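4장. 소모품 보관 및 교체

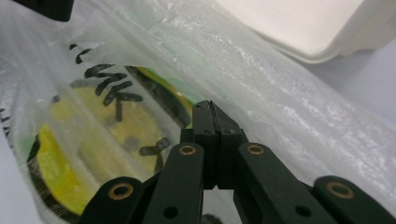

4.1 적용 범위

본 장은 Gritix 탁상형 비닐 접착기의 소모품 보관, 열선 및 내열 테이프 교체, 교체 후 시험 접착 절차를 규정한다. 본체 설치와 전원 연결은 2장, 온도 다이얼의 초기 설정은 3장을 따른다. 냉각 팬이 장착된 기종의 팬 청소는 6장에서 다룬다.

이 장의 작업에는 전기 기술 자격이 필요하지 않다. 단, 하부 커버를 분리하는 작업은 지정 서비스 담당자만 수행한다.

4.2 소모품 구성

열선(니크롬, 폭 2mm): 부품 번호 2764
내열 테이프(PTFE 코팅 유리섬유): 부품 번호 239
실리콘 압착 고무: 부품 번호 202
고정 나사 및 스프링 와셔: 열선 포장에 포함

부품 번호는 포장 뒷면 라벨에 표시된다. 구형 라벨이 붙은 재고는 번호 앞에 영문자가 하나 더 있으나 규격은 같다. 열선과 내열 테이프는 동시에 교체한다. 테이프만 교체하는 경우에는 4.5항의 7단계부터 수행한다.

4.3 보관 조건

1. 소모품은 개봉 전까지 원래의 포장 상태로 보관한다.
2. 보관 장소의 온도는 5~35℃, 상대 습도는 70% 이하로 유지한다.
3. 내열 테이프는 접거나 누르지 않는다. 접힌 자국이 있는 부분은 잘라 내고 사용한다.
4. 실리콘 압착 고무는 직사광선과 용제류를 피해 수평으로 둔다.
5. 개봉한 열선은 기름이 묻지 않도록 장갑을 끼고 취급하며, 남은 열선은 밀봉 봉투에 다시 넣는다.
6. 접착 대상 필름과 소모품을 같은 칸에 보관하지 않는다. 필름에서 나온 분진이 테이프 접착면에 붙으면 부착력이 떨어진다.

참고: 내열 테이프의 권장 사용 기한은 제조일로부터 24개월이다. 기한이 지난 테이프는 외관에 이상이 없어도 가장자리가 들뜰 수 있다.

4.4 교체 시기 판단

다음 중 하나에 해당하면 작업을 중지하고 교체를 실시한다.

- 내열 테이프가 갈색으로 변하고 표면 코팅이 벗겨진 경우
- 접착선 일부가 끊기거나 폭이 일정하지 않은 경우
- 필름이 테이프에 달라붙어 한 번에 떨어지지 않는 경우
- 다이얼을 올려도 접착이 되지 않고 표시등만 켜지는 경우(열선 단선)

표시등이 켜지지 않는 경우는 열선 문제가 아니다. 마이크로 스위치와 퓨즈를 먼저 점검한다(7장 참조).

4.5 교체 절차

경고: 전원 플러그를 뽑고 최소 10분간 방열한 후 작업한다. 열선은 표시등이 꺼진 뒤에도 화상을 일으킬 수 있는 온도를 유지한다.

1. 온도 다이얼을 0으로 돌리고 전원 플러그를 콘센트에서 뽑는다.
2. 상부 암을 완전히 들어 올리고 고정 핀을 끼운다.
3. 작업대 양 끝의 테이프 누름판 나사를 풀고 누름판을 분리한다.
4. 사용한 내열 테이프를 한쪽 끝에서부터 천천히 벗긴다. 남은 접착제는 무수 알코올을 적신 천으로 닦고 완전히 말린다.
5. 열선 양단의 고정 나사를 반 바퀴씩 번갈아 풀어 열선을 빼낸다. 한쪽을 먼저 완전히 풀면 장력 스프링이 튈 수 있다.
6. 새 열선을 홈에 맞추어 놓고 왼쪽 단자부터 고정한다. 오른쪽 스프링 단자를 안쪽으로 밀면서 나사를 조인다. 열선이 홈 바닥에서 뜨거나 비틀리지 않아야 한다.
7. 내열 테이프를 작업대 길이보다 양쪽으로 15mm씩 길게 자른다.
8. 이형지를 조금씩 벗기면서 기포가 생기지 않게 붙인다. 접착제가 없는 가운데 띠가 열선 위에 오도록 맞춘다.
9. 누름판을 원위치하고 나사를 조인다.
10. 고정 핀을 빼고 암을 내려 압착 고무와 열선이 전 구간에서 닿는지 확인한다.

주의: 5단계와 6단계에서 금속 공구로 열선을 긁지 않는다. 흠집이 생긴 부분은 국부 과열로 조기에 단선된다.

4.6 시험 접착

1. 전원을 연결하고 다이얼을 2에 맞춘다.
2. 실제 사용할 필름과 같은 재질의 시편을 준비한다. 두께가 다른 시편으로 설정한 값은 사용할 수 없다.
3. 시편을 열선 위에 주름 없이 놓고 암을 내린다. 표시등이 꺼진 후 2초간 누른 상태를 유지한다.
4. 암을 들어 시편을 꺼내고 식힌 다음 접착선의 양쪽을 손으로 당긴다.
5. 접착선이 벌어지면 다이얼을 0.5단계 올려 반복한다. 접착선이 녹아 끊어지면 0.5단계 내린다.
6. 시편 8매가 연속으로 합격하면 설정값을 점검표에 기록한다.

참고: 저밀도 폴리에틸렌(LDPE)과 고밀도 폴리에틸렌(HDPE)은 적정 온도가 다르다. 재질을 변경할 때마다 시험 접착을 다시 실시한다. 인쇄면은 잉크가 접착을 방해하므로 접착선이 인쇄부를 지나지 않도록 위치를 정한다.

4.7 폐기

사용한 열선은 금속류로, 내열 테이프는 일반 폐기물로 분리 배출한다. 내열 테이프는 소각하지 않는다. PTFE가 고온에서 분해되면 유해 가스가 발생한다.

4.8 개정 이력

2021년 8월: 부품 번호 239의 테이프 재단 여유를 10mm에서 15mm로 변경. 4.6항 참고 사항 추가. 작성 Izzati Lumenta, 검토 Ehab Hamdy.

다음 장: 5장. 압착 고무 교체 및 암 압력 조정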